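工单标题:换袋任务中末端停放位置与线缆净空不符合作业规范,申请核对条款
产品:Filtach 移动操作平台
模块:任务编排 / 安全区配置
优先级:中
状态:已解决,条款修订待发布
提交人:Aroha Ruawai(Eria 现场部署组)
处理人:Ylva Aasen(Plekon 支持组)
附件:2

一、问题描述

现场执行《室内保洁类任务作业规范》(以下简称规范)第 4 章的垃圾桶换袋流程。任务在“接近桶口”阶段被规则检查器 Waaka 拦截,返回告警“停放净空不足”,任务挂起,机械臂保持当前姿态。人工确认后可以继续,但同一流程重复执行时告警再次出现,影响夜间无人值守时段的排班。

控制器日志摘录:

14:07 任务载入,规则集校验通过
14:09 进入接近桶口阶段
14:09 Waaka:停放净空不足,等级 2,任务挂起
14:12 人工确认,任务恢复
14:16 Waaka:停放净空不足,等级 2,任务挂起
14:21 操作员终止任务,末端退回待机位

规范 4.3 条的原文是:“末端停放时,夹爪任何部分不得进入桶口上方投影区;外露线缆不得落入行走路径。”我方理解,该条约束的是停放状态。接近桶口属于作业状态,应适用 4.5 条。Waaka 把两者按同一规则处理,请确认这是配置问题还是条款本意。

二、现场情况

作业区为大块浅色瓷砖地面,一侧有隔断,垃圾桶放在靠近隔断的开阔位置。桶为圆形,已套袋,桶内有待清理的袋装物。夹爪从桶的一侧接近,手指下探到桶沿旁边,线缆从臂上垂下,有一段经过地面。
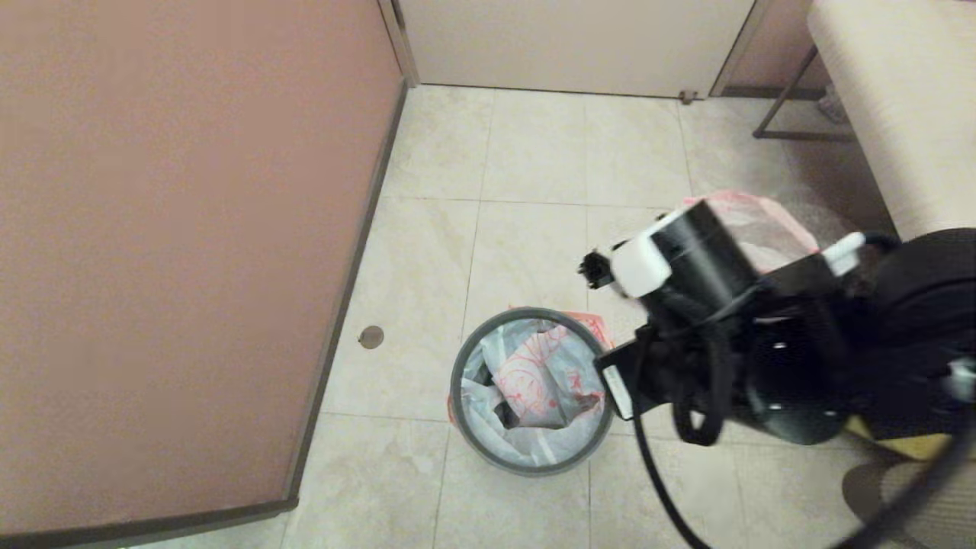
任务参数如下。接近高度沿用出厂值,未作修改。水平安全半径设为 900 毫米,与规范附录 B 的推荐值一致。单次夹取重试上限为 3 次。挂起后的等待时间为 900 秒,超时自动退回待机位。以上参数在提交前已与 Eria 的配置基线比对,没有差异。

已尝试的处理:
1. 重启控制器,告警仍出现。
2. 重新标定桶口圆心,告警仍出现。
3. 将接近方向改为桶的另一侧,告警仍出现,触发时刻推迟。
4. 临时关闭 Waaka 的停放检查,任务可以走完。此项仅用于定位问题,完成后已恢复,并按规范 2.6 条登记。

三、支持组首次回复(Ylva Aasen)

已收到日志与参数文件。先回答条款问题:4.3 条约束停放,4.5 条约束作业,你方理解正确。规范对“停放”的定义在 1.4 条,即“末端线速度低于阈值并持续超过设定时间的状态”。Waaka 按这一定义判断,不读取任务阶段名称。因此,即使编排器处于接近阶段,只要末端在桶口附近停住的时间够长,规则检查器就会按停放处理。

从日志看,末端到达桶沿旁边后在等待视觉结果。等待期间速度低于阈值,停放计时开始累加。第一次拦截由此产生。人工确认会清零计时,所以任务能继续一段,再次等待时又被拦截。

请补充以下材料:
(1)视觉模块的时间戳日志,需包含请求与返回两个时刻;
(2)腕部相机的一帧原始图像;
(3)线缆束的固定方式说明,特别是腕部接插件到第一固定点之间的一段。

第(3)项与本次告警没有直接关系,但 4.3 条后半句涉及线缆,附件里有线缆垂到地面,需要一并核对。

四、补充材料(Aroha Ruawai)

时间戳日志已上传。视觉请求发出后,返回时间有明显波动,桶内物品与桶衬袋颜色接近时更长。桶外地面另有一只白色半透明塑料袋,识别模块对它与桶衬袋的归属反复修正,修正期间末端不动。
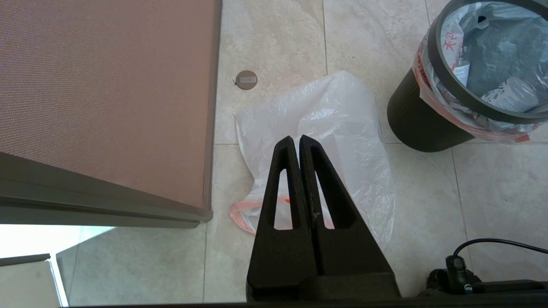 按规范 4.7 条,地面散落袋体应先作为独立对象登记,再决定夹取或绕行。目前编排文件里没有登记步骤,识别模块只能把它当作桶衬袋的候选区域。这一步的缺失我方认领,属于编排文件编写时的遗漏。

地面还有一处嵌入式圆形盖板。规范 3.9 条要求把地面插座、盖板一类设施列为禁止接触区,夹取点与其边缘保持距离。现有地图中没有标注,已补录。隔断底部的横梁也已重新描边,此前的边界只画到隔断面板,没有包含横梁。

线缆固定方式:腕部接插件出线后由扎带固定一次,之后到下一固定点之间留有活动余量。余量按最大伸展姿态预留,低位作业时多出的部分会下垂。

五、原因分析

告警为真,规则检查器工作正常。直接原因是末端在桶口附近等待视觉结果,等待时间超过停放判定时间。间接原因有两项:编排文件没有把“等待”放在安全等待位执行;地面袋体未登记,识别模块反复修正,拉长了等待。

水平安全半径、重试上限与本问题无关,不建议改动。调高停放判定时间可以让告警消失,但会同时放宽对真正停放的约束,支持组不接受以此作为处理办法。

线缆问题单独成立。4.3 条后半句按行走路径判断,当时底盘未移动,规则检查器不会报警。底盘一旦在线缆触地时起步,就属于违规。

六、处理措施

编排侧:
- 在接近桶口之前增加安全等待位,位置在桶口投影区之外。视觉请求在等待位发出,拿到结果后末端再下探。
- 增加地面对象登记步骤,散落袋体、瓶罐、软包装分别登记,未登记对象不得作为夹取目标。
- 夹取结果为“不确定”时,末端退回等待位后再重试,不在桶沿原地重试。

硬件侧:
- 在前臂下段增加一个线缆固定点,活动余量改由弹性收线件吸收。
- 底盘起步前增加线缆触地检查,由操作员确认并签字;自动检查功能列入后续版本。

地图侧:
- 地面盖板、隔断底部横梁、凳脚列为禁止接触区。

七、验证记录

更新后的编排文件在同一作业区执行。末端在等待位停留期间未触发停放告警,下探后未出现长时间静止,换袋流程走完。随后人为遮挡相机,使视觉请求超时,末端按预期退回等待位,900 秒后回到待机位,日志记录完整。

加装固定点之后,在最低作业姿态下检查,线缆不触地;在最大伸展姿态下检查,接插件处无拉紧。固定件的长期疲劳情况不在本次验证范围内,由 Eria 按月检查。

八、条款修订建议

Ylva Aasen 已向规范维护方提交三处修改:
1.4 条增加注释,说明停放状态由速度与时间判定,与任务阶段名称无关。
4.5 条增加一款:“作业过程中需要等待外部结果时,末端应位于桶口投影区之外。”
4.3 条中“外露线缆不得落入行走路径”改为“底盘移动前及移动中,外露线缆不得接触地面”。

修订稿计划随九月版规范发布。发布前,各现场按本工单第六节执行,编排文件版本号后缀加 P,便于回查。

九、关闭前确认

Aroha Ruawai:编排文件与地图已同步到其余站点,线缆固定件尚有一个站点未到货,该站点暂时只允许有人值守运行。告警问题可以关闭。

Ylva Aasen:告警部分关闭。线缆部分转为子工单跟踪,到货安装后请上传两种姿态下的检查记录,再申请解除值守限制。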